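## 4. Setting up your Trullow steam steriliser

You've unpacked it, you've found a spot for it, and now comes the good bit! The Trullow is a lovely simple machine once you know its rhythm, and most people have the whole routine off by heart within a week. Work through this section in order the first time — after that you'll only need steps 4 to 9.

### 4.1 Before first use

1. Stand the base on a flat, heat-safe worktop, well away from the edge and from any wall cupboards that could catch the steam.
2. Wipe the heating plate with a damp cloth. Never put the base under the tap.
3. Run one full cycle with the baskets in and nothing else. A faint warm smell is normal on this first run and soon goes.

> **Caution:** Keep the lid shut while the red light is on. The steam is hot enough to scald, and it comes out faster than you'd expect.

### 4.2 Everyday cycle

4. Wash everything in hot soapy water and rinse it well. Steam sterilises clean things; it won't shift dried milk.
5. Pour 300 ml of cold water straight on to the heating plate. The jug in the box has a line at the right level, so there's no guesswork.
6. Fit the lower basket and load bottles upside down, with a bit of space between them.
7. Fit the upper basket and add teats, collars, valves and straws. Long straws can lie flat across the ribs (they do like to roll, so tuck them in behind the teats).
8. Put on the lid, turn it until it clicks, and press the button once.
9. Wait for the green light. A cycle takes about 15 minutes, and then you should leave the lid closed for a few minutes more to let things cool.

> **Note:** If you stop a cycle halfway, start again from step 5 with fresh water. Topping up a hot plate makes it spit.

### 4.3 Bottles with straws and handles

Do take these fully apart! Milk loves to hide where one piece meets another, and a straw needs a thin brush pushed right through from both ends. Slide handle rings off the neck, wash behind them, and check the bottle maker's leaflet to make sure each part is safe to steam. Anything that isn't can go in the Pakley cold-water tub instead, which is described in section 6.

When you put a bottle back together, use clean hands or the tongs. Fit the straw first, then the handle ring, then screw the collar down over the top until it's snug — no need to force it.

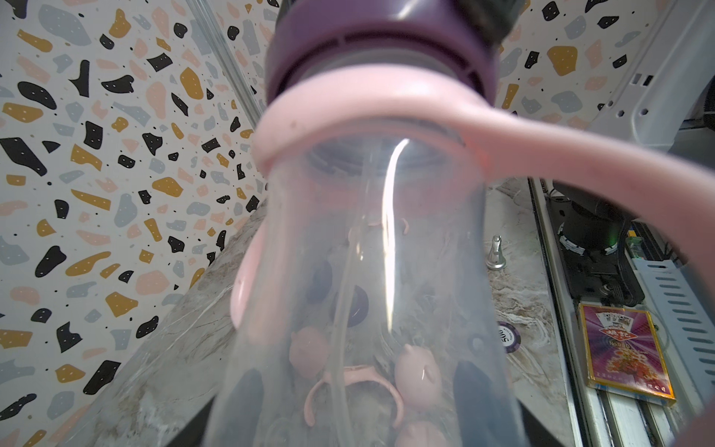

*Fig. 4. Straw bottle with handle ring and screw collar.*

### 4.4 Descaling

If you live in a hard water area, you'll see chalky rings on the plate quite soon. They're harmless, but they slow the heating down, so descale after every 42 cycles, or sooner if the plate looks cloudy.

1. Unplug the base and let it cool.
2. Pour in one sachet of Pettigrew descaler and 300 ml of warm water.
3. Leave until the marks have lifted, then tip away and wipe round twice with a damp cloth.
4. Run one cycle with plain water and no bottles.

> **Caution:** Don't scrape the plate with a knife or scouring pad. Scratches hold scale and it builds up quicker next time.

Spare baskets, lids and tongs are listed in section 8.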